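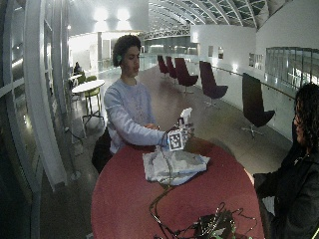

Glove session at the red table: spray bottle in the right hand, folded cloth on the tabletop.

Stusska glove recordings: collection rules and data card

Version of August 16, 2018. Maintained by Oluwaseun Balogun and Rodrigo Peixoto.

Contents
The set holds 1,045 recordings of household objects being picked up, held and put down by people wearing the sensor glove. It was made to train grasping on the Vonent arm. Recordings come from two sites, Villa and Notwood.

Rules for recording
1. The wearer sits. The forearm must be able to reach over the table without touching the edge.
2. The marker is fixed at the wrist, printed side out. If it shifts, stop and start a new file. Do not push it back and carry on.
3. Cables run from the glove over the tabletop to the electronics at the near edge. Leave enough slack for a full reach. Nothing heavy goes on top of them.
4. Glove time is limited to 20 minutes per person, then a break of at least the same length.
5. Bottles are filled with plain water or left empty. No cleaning products, even in their original containers.
6. Anyone sitting with the wearer may talk but does not handle the objects during a take.
7. In shared spaces, point the camera away from the busiest side where you can. Everyone at the table signs the form first.

File layout
One folder per session. Each has glove.csv, video.mp4 and notes.txt. Glove values are sampled at 240 Hz. Object names in the notes follow objects.txt; please do not make up new ones.

Known problems
Marker tracking drops out when the wrist turns away from the camera. Those rows are left blank and are not filled in.
The Villa sessions from early August used the old finger mounts. Do not mix them with the rest for calibration.

Removal requests
A person who was recorded can ask for their sessions to be deleted. Write to Rodrigo with the session number. Copies held by partner groups must be deleted too.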